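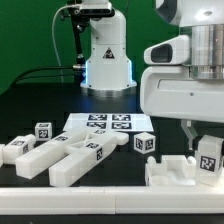
Second stop was the gripper bench at Holberg, and I should have gone there first. Two finger sets on trial, the stock gray ones and a softer pair from Rulen. Yusri Menon ran us through it, fast. Everything they test on is white printed stuff with square tags on it -- small cubes, long blocks, one big H-shaped thing with cross bracing in the middle that I'd have bet money on being the hard one. Yusri says no, the cubes. They turn in the fingers when you close too quick.

Asked about cycle counts. 2000 closes per finger set before they swap, 138 logged on the Rulen pair so far, so too early to say much. Inger Bech wanted to know about the camera side and got a long answer, I missed half of it (fan noise). Something about recalibrating after every finger change. Takes 5 minutes, they'd like 2.

Controllers were upstairs, Plidia units mostly. No time, coach was waitng. Will email Yusri for the July numbers and post them if he says ok.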